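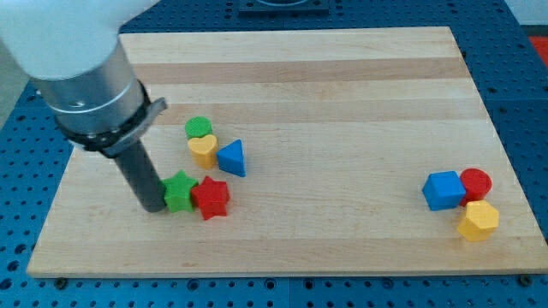

Manuals > Kitchen and Workshop > Neltirov Surface Oil > Section 4: Oiling and Re-oiling Wooden Boards

4. OILING AND RE-OILING

This section applies to untreated or previously oiled boards of solid or edge-glued wood. It does not apply to varnished or lacquered boards. For these, see Section 6, Stripping Old Finishes.

4.1 Before you start

Read the safety sheet supplied with the bottle. Neltirov Surface Oil is supplied in 200 ml bottles with a screw cap and a drip insert. Leave the insert in place for normal use. Remove it only when filling the Voton hand applicator.

You will need:
- Neltirov Surface Oil
- two clean cotton cloths, free of lint
- fine abrasive paper
- a pair of thin gloves
- supports to hold the board clear of the bench

CAUTION: Cloths soaked in oil can heat up and catch fire without a flame or spark. Do not fold, bundle or bin them while wet. Lay them flat outdoors to dry, away from anything that can burn, or put them in a metal container filled with water and close the lid.

4.2 Preparing the surface

1. Wash the board on both faces with warm water and a little washing-up liquid. Do not soak it.
2. Rinse with a damp cloth and wipe off standing water.
3. Stand the board on its long edge and leave it to dry for 12 hours. Keep it away from radiators and direct sun.
4. Check for raised fibres by drawing a dry cloth across the surface. If the cloth catches, sand lightly along the grain.
5. Wipe off all dust. Dust left in the joints between strips will form a dark paste when the oil is applied.

NOTE: End grain takes up oil faster than long grain. Boards made from several strips may show slight differences in colour after the first coat, as each strip absorbs at its own rate. Later coats reduce the difference but may not remove it.

4.3 Applying the oil

1. Put on the gloves. Shake the bottle.
2. Rest the board on the supports so that air can reach the underside.
3. Pour a small amount of oil on to the first cloth. Do not pour directly on to the board.
4. Work the oil in along the grain, starting at one short end. Keep a wet edge until the whole face is covered.
5. Coat the edges and end grain.
6. Turn the board over and repeat on the other face. Both faces must be treated in the same session. A board oiled on one side only is likely to cup.
7. Wait 12 minutes, then wipe off all surplus oil with the second cloth. No liquid should remain on the surface.
8. Leave the board to dry overnight before applying the next coat.

New boards need 4 coats. Boards being re-oiled normally need 2.

CAUTION: Do not leave surplus oil to dry. It forms a sticky film that can only be removed by sanding.

4.4 Using the Voton hand applicator

The applicator may be used in place of the first cloth.

1. Remove the drip insert from the bottle.
2. Fill the reservoir to the lower line. Overfilling causes leaks at the pad.
3. Press the pad on to scrap wood until it is evenly damp.
4. Apply as in 4.3, using light pressure.
5. Empty the reservoir after use and refit the insert. Replace the pad if it has hardened.

The Paditz pad is a direct replacement for the original. The older Lagos pad is thicker and will not seat fully in the holder.

4.5 Checking the result

Place a few drops of clean water on the surface once the final coat is dry. The water should stand in beads. If it spreads and darkens the wood, apply one further coat and test again the next day.

Re-oil when the surface looks pale or feels rough, or when the water test fails.

Section prepared by Yeison Yupanqui. Technical check: Amirhossein Hosseinzadeh. Revised January 25, 2020.

© Neltirov | Contact | Safety sheets | Terms of use | Back to top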